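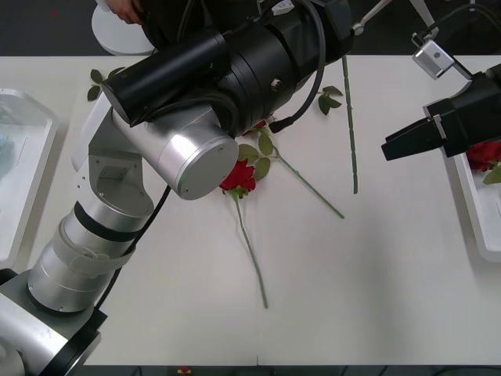
4.2 Incomplete registration packets

A kindergarten registration packet in the Dovico district has five parts: the family form, proof of address, a birth record, an immunization record and a home language survey. A packet counts as complete only when all five have been accepted by the school office. Parts may be handed in on different days, and in practice they usually are. We therefore treat each part as a separate event with its own date and use the date of the last accepted part as the completion date.

The sample consists of 300 packets opened at two schools, Bendov and Reinholz, between the start of registration in February and the first day of class in August. Packets opened for children who later enrolled outside the district were kept in the sample up to the date of withdrawal and dropped after it. Transfers from other kindergartens were left out, as their records move between offices without any action by the parent.

By the May deadline, 81 percent of the packets had a completed family form but only 50 percent were complete in all parts. The gap is almost entirely a matter of two documents. Proof of address and the immunization record were each missing far more often than the birth record, and they were often missing together. The home language survey was rarely the last part to arrive – it is a single page and most parents filled it out at the counter.

The two schools differ in how the missing parts were requested. Bendov sent one printed letter per packet, listing everything outstanding. Reinholz used the Trever message system, which sends a separate text for each missing part and stops when the office marks that part as accepted. The content of the requests was the same at both schools, and so was the list of documents accepted as proof of address.

Figure 3. Artificial rose with petals of woven red fabric, close view.
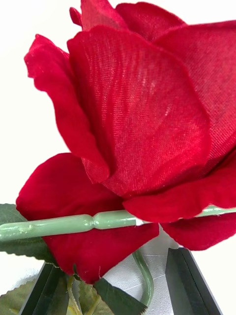 Did the separate text messages lead to earlier completion than the single letter?

The data support this for the immunization record only. At Reinholz the record arrived earlier in the registration period than at Bendov, and the difference holds when packets opened after the deadline are removed. For proof of address we find no difference between the schools that exceeds the normal variation from week to week.

One reading of this result is that the two documents are hard to supply for different reasons. An immunization record has to be requested from a clinic, and the request can be made as soon as the parent remembers it. Proof of address depends on the housing situation. A family that shares an apartment with relatives may have no lease or utility bill in its own name and needs a signed statement from the leaseholder instead. A reminder does nothing to shorten that step.

Staff time was recorded in the office log for 8 weeks. Entries in the log are rounded to the nearest five minutes, so short tasks are overstated. The log also does not separate calls about registration from calls about bus routes when both came up in the same conversation; such calls were assigned to registration. With these limits in mind, we use the log only to compare weeks within a school and make no comparison of workload between the two offices.

A further limit concerns the acceptance date. At Reinholz the date is set by the system when the clerk marks a part as accepted. At Bendov it was stamped by hand, and documents received after 3 p.m. were stamped the next school day. We moved no dates to correct for this. The effect is at most one school day per part, and the analysis in Section 4.3 uses weekly intervals.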